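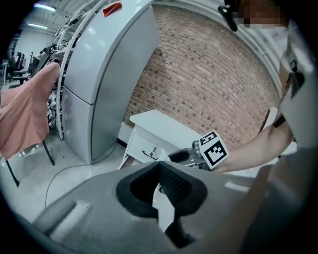
Two hand-held grippers at close range.

About the Fetari Institute

The Fetari Institute for Public Office is an independent, nonpartisan organization that studies how governments carry on their work when the people elected to lead them are absent, leave early or cannot be replaced at once. Our subject is succession and delegation in public office: who may sign, who may preside, who may spend, and under what written authority.

Most of our work concerns local and regional government. National constitutions usually say something about what happens when a head of state is away or leaves office. The charters of towns, counties and public boards often say much less, and what they do say may be spread over several ordinances passed many years apart. A deputy mayor may hold the title of acting mayor without the power to sign a contract. A council may be able to meet but unable to approve a budget. These gaps tend to go unnoticed until the week in which they matter.

Our History

The Institute began as a reading group of municipal clerks and lawyers in Skikik, who had been asked to advise on the drafting of a new town charter. The charter was adopted after long debate, and the group continued to receive requests from neighboring towns. It was formally established as an institute the following January, with a small office above the public records building and a single paid member of staff.

The early publications were short memoranda, each answering one question put to us by a clerk or a council. Several of these are still in circulation. The memorandum on the casting vote of a temporary chair has been revised four times and remains the document most often requested from our office. 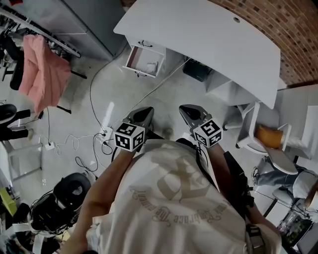 As the number of inquiries grew, the board decided that answers should no longer depend on the memory of individual staff. A standing research program was set up, together with a permanent collection of charters, standing orders and delegation instruments. The collection now holds 3,829 documents and is open to any member of the public by appointment. Copies are supplied free of charge to public bodies.

Our Mission

The Institute exists to help public bodies write clear rules for continuity in office, and to help citizens read and understand the rules that already apply to them. We take no position on who should hold any office. We do not comment on the fitness, conduct or health of any individual officeholder, and we decline requests from candidates and campaigns during an election period.

We do take positions on drafting. It is our view that every charter should name the order of succession in full, state the powers that pass with it, and require that each temporary transfer of authority be made in writing and published. We hold that a transfer should have an end date - even where that date may later be extended by a vote.

Our Programs

The Charter Review Service offers a written opinion on the continuity provisions of any local charter, on the request of the governing body. Reviews are carried out by two readers working separately, whose opinions are then compared. Where the readers disagree, both opinions are sent to the client. To date, 204 public bodies have made use of the service, the smallest of them a rural water board.

The Miranda Register is our public index of delegation instruments. It records, for each participating authority, the date on which powers were delegated, the office receiving them and the date of their return. The register lists offices and not private persons, although the underlying documents may be inspected where the authority has agreed to this. Entries are corrected on written notice, and the correction is marked.

The Tanitz Lectures are given each year by a serving or former public official. The series is named for the hall in which the first lecture was held. Speakers are asked to address a practical matter from their own experience, and the texts are printed with the questions put to them afterward. Past subjects have included the handover of an unfinished budget, the authority of caretaker councils, and the duties of a clerk when two persons claim the same chair. 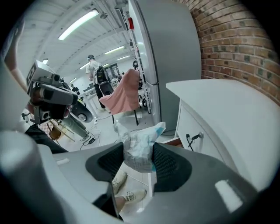
A course for newly appointed clerks is held over several weeks, with evening sessions for those who cannot be released from their duties. It covers the keeping of minutes, notice periods, quorum, and the form of words to be used when authority passes from one officer to another. Participants draft a complete delegation instrument for their own authority and receive written comments on it.

Governance

The Institute is governed by a board appointed for fixed terms. No member of the board may hold elected office or be a paid officer of a political party. The Executive Director, Geum-ok Geum, is responsible for the research program and for the publication of all opinions issued in the name of the Institute. She previously served as a town clerk and later as a legislative drafter.

The Institute applies its own advice to itself. The order of succession to the office of Executive Director is set out in our bylaws, and each period of acting authority is entered in the Miranda Register alongside those of the public bodies we serve. The present text of the bylaws was adopted on 27 February 2020 and may be read at our office or requested by mail.

Funding

Our income comes from charter review fees, course fees, the sale of publications and an endowment left by two of the founding members. We do not accept gifts from political parties, from candidates or from firms that hold contracts with an authority under review. A list of all gifts received is printed in the annual report. Fees may be reduced for smaller authorities, and the scale of fees is available on request.

Visiting and Contact

The reading room is open during normal office hours. Visitors who wish to consult older charters are asked to write in advance, as part of the collection is held in storage and takes up to two working days to retrieve. General inquiries should be addressed to the Secretary, Fetari Institute for Public Office, Skikik. Requests for a charter review should be signed by the presiding officer of the body concerned, or by the person lawfully acting in that office.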